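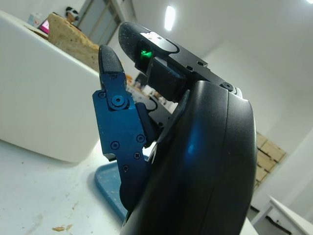
White container with rounded walls, and on top a tan piece, full of pores. Bread or sponge foam, it could pass for both.

1/ I want to write a little about bread and containers, because in my kitchen these two are always in a fight. It will be a short thread, I hope.

2/ When I moved to Miltport I had one bread bag made of cloth and no system. The loaf was hard on the second day. My neighbor Davoud Rostami told me to get a container with a lid and to stop complaining.

3/ So I bought a white one. Smooth walls, easy to wipe. The brand is Stukineo and the shop is Cho, near the bus station. I paid 900 for two of them in the December sale, in our local money, and I was very proud.

4/ First mistake: I closed the lid when the loaf was still warm. Next morning there was water under the lid and the crust was like wet paper. Now I wait three hours – for a big loaf sometimes longer.

5/ Second mistake: I put everything on top of the container. Keys, letters, one time a full pot. A lid is not a shelf. But the top is flat in my mind, so my hand goes there by itself.

6/ About pores. People think big holes mean good bread. For me big holes mean the butter falls through. I prefer a rough, uneven crumb with small holes, it keeps the soup better.

7/ An open piece with many pores dries quickly. If I want crumbs for cooking, I leave such a piece outside the container for one night and grate it. If I want a sandwich, it must go in.

8/ Washing: warm water, a little soap, and a soft sponge. I used the hard side once and the white surface got small scratches, which become gray with time. Baking soda helped with the smell but it did not help with the scratches.

9/ Please do not keep the dish sponge beside the bread. I did this for some weeks – same color, same size almost – and one early morning I took the wrong one to the toaster. I noticed before I pushed the button.

10/ That is all what I know. If you have a good method for rye bread, please write it. Mine gets sour before I can finish it.

Likes 1694 · Reposts 3

Replies

Jae-hoon Hong: For rye I cut the loaf in half and freeze one part the same day. Works well in my house.

trimar_kitchen: My vote is for bread in the photo. The top looks too rough for a sponge.

Davoud Rostami: I remember the pot on the lid. I said something then too.

Last updated April 10, 2026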